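Raffaele Pellegrini
02/11/2019

A thread on touring a small dance piece to village halls, as a few people from the autumn workshop asked how we go about it. I run the bookings for Stusora. We are four dancers, a van and me.

The piece is called Ollar. It runs for fifty minutes without an interval. Gerrit Michiels made it for a proper studio theatre and we spent most of last winter changing it so it would fit other places.

Floor first. Ask what it's made of and what is underneath. Gerrit won't let anyone jump on concrete with a thin covering, and he is right. If the hall can't tell you, go and knock on it with your heel.

We carry our own vinyl in rolls. It goes down across the width and gets taped at the joins. Two people can do it in under an hour if the floor has been swept. If it hasn't, add the sweeping.

Ask about the height as well. Drallinow has a lovely wide floor and beams so low that we had to take out both lifts in the second section. Gerrit put in a turning phrase there and we have kept it for every venue.

Money. Our fee for one show is 900 pounds, which covers the dancers, the van and one night's lodging. A hall with a small budget can have us for a share of the door, but we ask for a guarantee of half the fee.

We had a touring grant of 4000 pounds for the year. Most of it went on rehearsal time. I would do the same again. The van was dearer than I had put in the budget and the printing was cheaper.

On printing: we did 1000 flyers for the November dates and used almost all of them. The ones left in shops and the doctor's waiting room brought people in. The ones we posted to other arts venues mostly didn't, going by what people wrote on the forms. 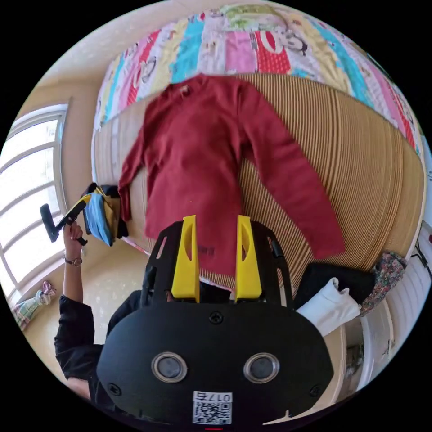
Get the poster wording agreed with the hall before you print. At Parisi they wanted "contemporary" taken off because they thought it would put people off. We wrote "a dance show for anyone over seven" and they were happy with that.

Lighting. We tour with eight lamps on stands and ask for separate sockets on two circuits. Ask which sockets the tea urn uses. We lost the whole left side at a dress run in Drallinow when the kitchen was getting ready.

The music runs from a laptop, with a second copy on a phone. The only other sound is the dancers' feet, so we ask for the bar fridge to be turned off if it is in the same room. Somebody has to remember to turn it on again. Put that on the get-out list.

Changing space. This is the question halls are least ready for. We need a heated room with a door that shuts, near a toilet, and it can't be the one the audience queues for. A committee room is fine.

Heating in the hall itself needs to be on by two in the afternoon in November. Dancers can't warm up in coats. Some halls have a meter, so find out what it takes before you arrive.

We do a free class before the show wherever there is time. It lasts 45 minutes, no experience needed, ordinary clothes and bare feet or socks with grip. Gerrit teaches it. He uses the opening walk from Ollar, so those who come to the class see something they know when the lights go up.

Numbers for the class vary a lot. Parisi had to turn people away and the hall before it had a mother and her two sons. We ran both in the same way.

Someone asked whether we use a contract. Yes, always, one page. Date, times of access, fee, when the fee is paid, what happens if there is snow. The snow line says we try to find another date first and split any costs already spent.

Someone else asked about seating. We prefer it on three sides with two rows each. It brings everyone close and you don't need raised seats. With the chairs all at one end, the back rows can't see any of the floor work, and there's plenty of floor work.

After the show the dancers come out for 15 minutes to talk to anyone who wants to. It's in the contract too, so the hall knows not to start stacking chairs.

Spring dates are being booked now. If you help to run a hall and have a clear floor of eight metres by eight, send me a message with the ceiling height and I'll reply with what we have free.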